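Notebook - tray clearing cell, Britulbridge canteen job
Thursday, December

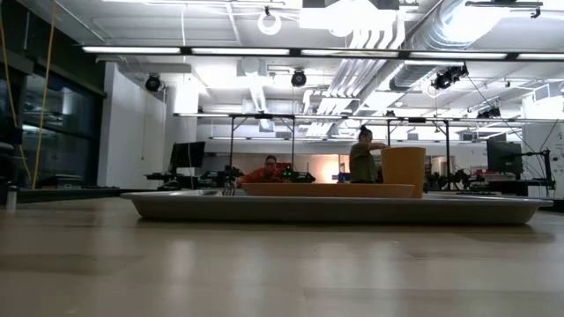

Second week of the trial plan. Notes on staffing, mostly, as the mechanical side is written up in the Wurkico folder.

Current manual process at the Jonholm site: 6 people on the return belt over lunch, rotating between scraping, sorting cutlery and racking. Fikri Nasution timed the sorting position last month. Median 23 trays per person in a ten-minute block, dropping toward the end of the shift. Sorting is the position people ask to be moved off.

Proposed: arm takes plates and cups off the tray, cutlery stays with a person for now. Thin forks lying against a plate rim are still the worst case for the grasp planner. Shiny items low in the tray give bad depth. Plastic tumblers are fine if upright.

What changes for staff:
- 2 belt positions become one attendant position. Attendant clears faults, swaps racks, pulls anything odd before it reaches the arm.
- Attendant needs training on the stop and restart sequence. Ezeani quoted half a day. I would plan a full one.
- Racking load goes up, since plates arrive at an even rate with no gaps. The racking crew used those gaps to change gloves and drink water. Need to write a pause into the cycle.

Asked the shift lead about pay grade for the attendant. No answer yet - do not put a job title in the handout until there is one.

Fault log from the dry runs: 62 entries, most of them stacked cups. Fikri wants them split by cause before the next site call.

To do: pause timer, cutlery chute drawing, ask Jonholm for two spare trays of the shallow type.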